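Tischdecken für Anfänger, oder: Wie das Micky-Set wieder zu Ehren kam 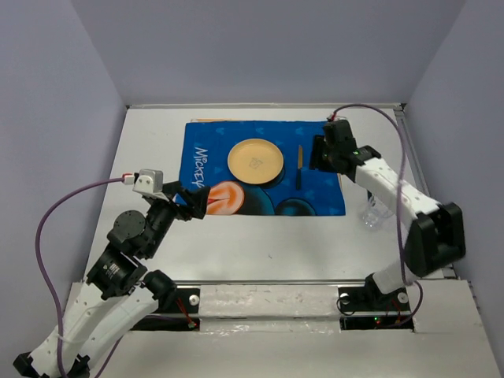 Micky-Set, gelber Teller, kleines Messer. Der Becher steht rechts daneben.

Eigentlich wollte ich im Dezember nur die Schublade unter der Besteckschublade ausräumen. Die klemmt seit dem Umzug, und jedes Mal, wenn ich an die Geschirrtücher will, hängt irgendwas quer. Ganz unten lag dann das blaue Micky-Maus-Platzset, das ich längst beim Flohmarkt in Warton gewähnt hatte. MICKEY steht links in weißen Buchstaben drauf, von oben nach unten, und über das ganze Blau verteilen sich lauter kleine hellere Micky-Köpfe. Die sieht man erst, wenn man etwas näher rangeht. Ich hab mich so gefreut!

Rania Masri, meine Nachbarin von gegenüber, fand das übertrieben. »Das ist ein Kinderset«, sagte sie. Ja, ist es. Na und? Ich frühstücke seit Jahren an einem Tisch, auf dem sonst nur Post und ein Ladekabel liegen, da darf es auch mal bunt sein.

Jedenfalls bin ich so in das Thema Tischdecken reingerutscht. Bei uns zu Hause gab es früher genau eine Regel, nämlich dass keiner anfängt, bevor alle sitzen. Wo das Messer liegt, war völlig egal, meistens lag es sowieso noch im Butterfass. Erst bei Kavitha Kurian, mit der ich später zusammengewohnt habe, hab ich gelernt, dass man das auch anders machen kann. Kavitha hat sogar für eine Scheibe Toast richtig eingedeckt. Teller in die Mitte, Messer rechts daneben, und zwar gerade. Ich hab sie dafür ausgelacht und mache es inzwischen selber so.

Der Teller ist übrigens auch so eine Geschichte. Rund, blassgelb, mit einem hochgezogenen Rand und innen etwas dunkler, eher beige. In der Mitte sitzt ein kleines bräunliches Quadrat mit einem Logo, und das verschwindet natürlich sofort, sobald ein Brot draufliegt. Ich mag ihn vor allem wegen des Randes, weil mir da die Krümel nicht runterfallen (zumindest die meisten nicht). Gelb auf Blau hätte ich mir im Laden niemals zusammen ausgesucht. Auf dem Set finde ich es richtig schön.

Beim Messer habe ich länger überlegt. Die großen aus dem Kasten sehen neben dem Teller aus, als wollte man einen Braten zerlegen. Also wurde es das kleine mit dem dunkelblauen Griff, der passt auch zu Mickys Ohren unten auf dem Set. Griff zu mir, Klinge nach hinten, neben den Tellerrand. Mit der Schneide nach innen, hat mir Ghassan Hijazi mal erklärt, der hat früher gekellnert und kriegt bei falsch liegenden Messern immer noch schlechte Laune.

Und dann der Becher. Durchsichtig, Plastik, geriffelt, nichts Besonderes. Der Becher ist bei mir nie auf dem Set, sondern daneben. Stoff ist nun mal weich, und ich hab in meinem Leben schon genug Apfelsaft aufgewischt. Rechts oben wäre wohl die offizielle Stelle, ich nehme es da nicht so genau. Rechts reicht mir, ich bin Rechtshänderin und greife da sowieso hin.

Was ich auch gemerkt habe: Ein Stoffset will glatt liegen, sonst kippelt der Teller. Ich streiche meins einmal mit der flachen Hand von der Mitte nach außen, und gebügelt wird nur, wenn es gar nicht anders geht. Waschen bei niedriger Temperatur, auf links, dann nass in Form ziehen und über die Stuhllehne damit. In den Trockner hab ich es genau einmal gesteckt und danach eine Weile nicht darüber reden wollen.

Letztens war Tavion Baptiste mit seinem Kleinen zum Frühstück da, und der Kleine hat natürlich sofort das Micky-Set beschlagnahmt. Er wollte alles selber hinlegen. Erst der Teller, dann das Messer, dann nochmal der Teller, weil er Mickys Gesicht verdeckt hatte. Das Gesicht ist ziemlich groß und sitzt unten am Rand, man muss also wirklich ein Stück nach oben rücken, wenn man es sehen will. Seitdem rücke ich auch. Tavion und ich hatten unseren Kaffee schon halb ausgetrunken, als endlich alles lag, aber der junge Mann war sehr zufrieden – und ich hatte eine Ausrede für ein zweites Brötchen.

Jetzt suche ich noch ein zweites Set, damit beim nächsten Besuch kein Streit ausbricht. Es muss kein Micky sein, blau wäre aber schön, und bitte aus Stoff. Falls bei euch noch eins in der Schublade liegt, schreibt mir gern! Die Schublade klemmt übrigens immer noch.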